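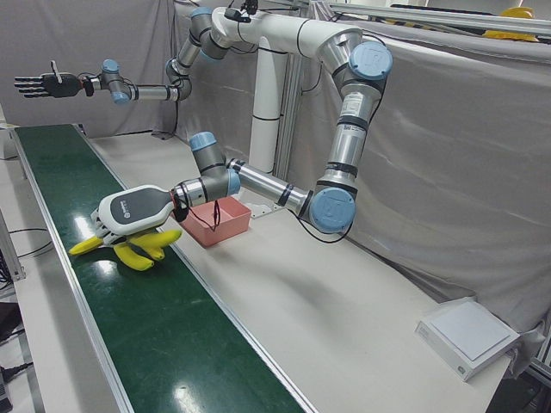
**Letent food hall open day, 29/06/2025**

So I finally made it to the Letent open day, after missing it in November with a rotten cold, and I'm so glad I went! My friend Mélanie Sandhu drove, which meant I got to hold the map and eat the mints.

We started in the banana ripening rooms. I had no idea fruit got rooms. Our guide, Mackenzie MacDonald, has worked there for 14 years and clearly loves it - she had us sniffing the air at each door and guessing how far along the fruit was. I was wrong every time. She told us the green ones travel best, and that you should never put them in the fridge before they turn yellow (I have been doing this my whole life).

Then came the tasting table, where I lost Mélanie for a good while. There was a small, stubby banana from a grower called Heo that tasted a bit like apple, and a red one I didn't care for, kind of chalky. The banana bread was great, though, and they gave out the recipe on a card. It wants three very ripe ones and brown butter. I'm trying it this weekend with walnuts.

Practical stuff, if you're going next year: parking is $14 and it's a long walk from the lot, so wear real shoes. Tours take 46 minutes and you have to sign up at the front desk. Bring a sweater, too - two of the rooms are chilly and I was in a sundress. The cafe line was awful at noon and totally fine by two. Soup was good, coffee was weak.

We took the 107 road home to dodge the traffic, with a big bag of the stubby ones on the back seat. Mélanie had eaten four before we got to my street.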